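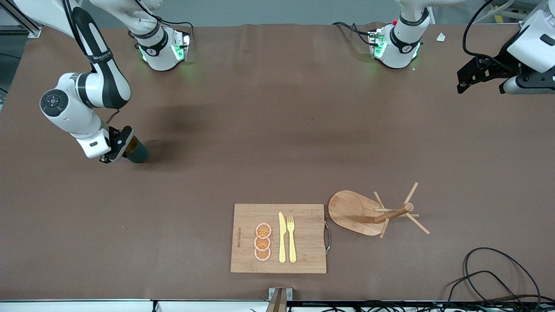

2019년 8월 21일

대나무 도마를 쓴 지 석 달이 지났다. 5월에 이사하면서 먼저 쓰던 플라스틱 도마를 버리고 새로 들인 것이다. 플라스틱 도마는 가운데가 휘어서 상판에 놓으면 덜컹거렸고, 김치 물이 든 자리는 표백을 해도 연한 주황색으로 남았다. 이사 박스에 넣을까 하다가 그냥 내놓았다.

대나무 도마는 네모난 모양이고 한쪽에 둥글게 휜 금속 손잡이가 달려 있다. 살 때는 손잡이를 별로 생각하지 않았다. 나무 결이 줄무늬로 나 있는 게 마음에 들어서 골랐다. 그런데 쓰다 보니 손잡이가 편하다. 씻은 다음 싱크대 옆 고리에 걸어 두면 앞뒤가 같이 마른다. 플라스틱 도마는 벽에 기대어 세워 두었더니 바닥에 닿는 변이 늘 축축했고 결국 거기에 검은 점이 생겼다. 지금 도마는 아직 그런 점이 없다.

대신 손잡이 쪽은 닦기가 번거롭다. 금속이 나무에 붙은 자리에 양파 조각이 잘 낀다. 처음에는 수세미로 문질렀는데 잘 빠지지 않아서 요즘은 안 쓰는 칫솔로 한 번 훑는다. 칼질할 때도 손잡이를 오른쪽에 두는지 왼쪽에 두는지에 따라 느낌이 다르다. 나는 오른손잡이인데 손잡이를 오른쪽에 두고 쓴다. 왼쪽에 썰 것을 놓고 오른쪽에 칼이나 포크를 내려놓는 식으로 굳었다.

관리는 기름칠 정도다. 처음 받은 날 미지근한 물로 헹구고 하루 말린 다음 식용 미네랄 오일을 발랐다. 키친타월에 묻혀서 결 방향으로 문지르고, 밤새 두었다가 남은 기름을 닦아 냈다. 그다음부터는 한 달에 한 번 한다. 한 번은 오일이 떨어져서 집에 있던 올리브유를 발랐는데 며칠 지나니 쩐내가 났다. 베이킹소다로 박박 씻고 다시 말렸다. 냄새는 일주일쯤 갔다. 올리브유는 바르지 않는 게 좋다.

과일은 이 도마에서 썰고 고기는 다른 도마에서 썬다. 여름이라 오렌지와 자몽을 자주 산다. 얇고 둥글게 썰어서 탄산수에 넣거나 그냥 먹는다. 시트러스를 썰고 나면 바로 씻는다. 한번은 즙이 묻은 채로 저녁까지 두었더니 그 자리만 색이 조금 밝아졌다. 기름칠을 하니 티가 덜 나기는 하는데 기울여 보면 아직 보인다.

썰 때는 양쪽 꼭지를 먼저 잘라 내고 눕혀서 썬다. 두께는 매번 다르다. 손님이 오면 조금 신경 써서 비슷하게 맞추고, 혼자 먹을 때는 대충 한다. 조각은 서로 조금씩 겹쳐 놓는다. 접시로 옮길 때 한꺼번에 밀 수 있고 도마 자리도 덜 차지한다. 씨가 많은 것은 포크 끝으로 빼낸다.

이 집에서 제일 많이 꺼내는 포크는 노란 플라스틱 포크다. 같은 색 칼과 짝이다. 조카가 놀러 왔을 때 쓰라고 샀는데 조카는 젓가락만 쓰겠다고 해서 내 것이 되었다. 가벼워서 서랍에서 제일 먼저 손에 잡힌다. 칼은 바나나나 두부, 잘 익은 복숭아 같은 것이면 무리 없이 썬다. 오렌지 껍질에는 힘이 모자란다. 껍질이 있는 과일은 식칼로 썰고, 썰어 둔 것을 반으로 나누는 정도만 노란 칼로 한다. 뜨거운 물에 삶아도 되는지 몰라서 그냥 세제로 씻고 있다.

머그 걸이 이야기도 적어 둔다. 나무로 된 것이고, 가운데 짧은 기둥에서 가느다란 가지가 여러 방향으로 나온 모양이다. 받침은 모서리가 둥글고 주걱처럼 생겼는데 타원형으로 파인 곳이 있다. 옮길 때는 기둥을 잡고 든다. 엘로멜(Elomell)이라는 작은 생활용품 가게에서 샀고, 정가에서 18퍼센트를 깎아 팔고 있었다. 진열품이라고 했는데 흠은 찾지 못했다.

머그를 걸면 생각보다 자리를 차지한다. 컵 손잡이가 가지에 걸리면 몸통은 바깥으로 나오니까 받침보다 훨씬 넓게 퍼진다. 손잡이가 작은 컵은 가지에 깊이 들어가지 않고 끝에서 흔들린다. 클렘 굿윈이 집에 왔다가 두고 간 두꺼운 머그가 그렇다. 무게도 제일 많이 나가서 그 컵을 한쪽에 혼자 걸어 두면 걸이가 기우뚱한다. 맞은편에 다른 컵을 걸면 괜찮다. 요즘은 씻은 컵을 선반에 바로 넣고 걸이는 비워 두는 날이 많다. 비어 있으면 행주를 걸기도 하는데 가지가 가늘어서 젖은 행주를 걸면 한쪽으로 쏠린다.

처음에는 머그 걸이를 싱크대 바로 옆에 두었다. 물이 튀어서 받침의 파인 곳에 고였다. 컵을 거꾸로 걸지 않는 한 컵에서도 물이 떨어진다. 그래서 도마 오른쪽으로 옮겼다. 도마와 걸이 사이는 손이 들어갈 만큼만 띄우면 된다고 생각했는데, 그렇게 두니 도마를 들 때마다 금속 손잡이가 걸이 받침에 부딪혔다. 지금은 조금 더 떨어뜨려 놓았다.

식탁에는 갈색 종이를 깐다. 원래는 테이블보를 썼는데 빨래가 귀찮았다. 종이는 롤로 된 것을 사서 식탁 길이에 맞춰 자르고 뒷면 네 귀퉁이를 테이프로 붙인다. 과일즙이나 커피가 떨어지면 얼룩이 남지만 그대로 며칠 쓰고 걷어 낸다. 펜으로 장 볼 목록을 적기도 한다. 문제는 도마를 놓고 칼질할 때다. 종이가 팽팽하지 않으면 도마 밑에서 밀린다. 도마 밑에 젖은 행주를 깔면 미끄럼은 없어지는데 종이가 젖어서 운다. 얇은 실리콘 매트를 깔아 봤더니 그게 제일 나았다. 가볍게 썰 때는 매트 없이 그냥 한다.

종이 롤은 인터넷에서 27미터짜리를 샀다. 무랄리 쿠리안은 자기 작업실에서 포장용으로 쓰는 종이를 나눠 주겠다고 했는데 받아 보니 한쪽 면이 코팅되어 있어서 물이 고였다. 흡수가 되는 쪽이 식탁에는 낫다. 코팅된 것은 신발장 바닥에 깔았다.

병은 정리할 것이 남았다. 간장, 식초, 기름, 시럽을 사는 대로 식탁 한쪽에 세워 두었더니 어두운 색 병끼리는 무엇이 무엇인지 헷갈린다. 지난주에는 시럽인 줄 알고 간장을 탄산수에 넣을 뻔했다. 뚜껑에 마스킹 테이프를 붙여 이름을 썼는데 냉장고에 넣었다 꺼내면 물기 때문에 떨어진다. 병 목에 고무줄을 감고 종이 꼬리표를 다는 방법도 해 봤다. 꼬리표가 컵에 자꾸 빠진다. 지금은 자주 쓰는 것만 밖에 두고 나머지는 싱크대 아래 칸에 눕히지 않고 세워 넣는다. 키가 큰 병은 그 칸에 안 들어가서 여전히 식탁에 있다.

도마에 대해 물어본 분이 있어서 덧붙인다. 무게는 한 손으로 들 만하다. 다만 물에 젖은 채로 손잡이만 잡고 들면 손목이 꺾이니 두 손으로 드는 편이 좋다. 식기세척기에는 넣지 않는다. 칼자국은 과일만 썰어서 그런지 가운데에만 조금 있다. 사포로 갈아 볼까 하다가 아직은 그대로 쓴다. 왼쪽 가장자리에 세로로 찍힌 상표 글자는 석 달 동안 지워지지 않았다. 나는 그쪽 면을 위로 놓고 쓰고, 뒷면은 빵을 썰 때 쓴다.

다음 달에는 싱크대 아래 칸에 넣을 선반을 알아볼 생각이다. 폭은 쟀는데 배수관 때문에 깊이가 얼마나 되는지 아직 재지 못했다. 줄자를 찾으면 다시 적겠다.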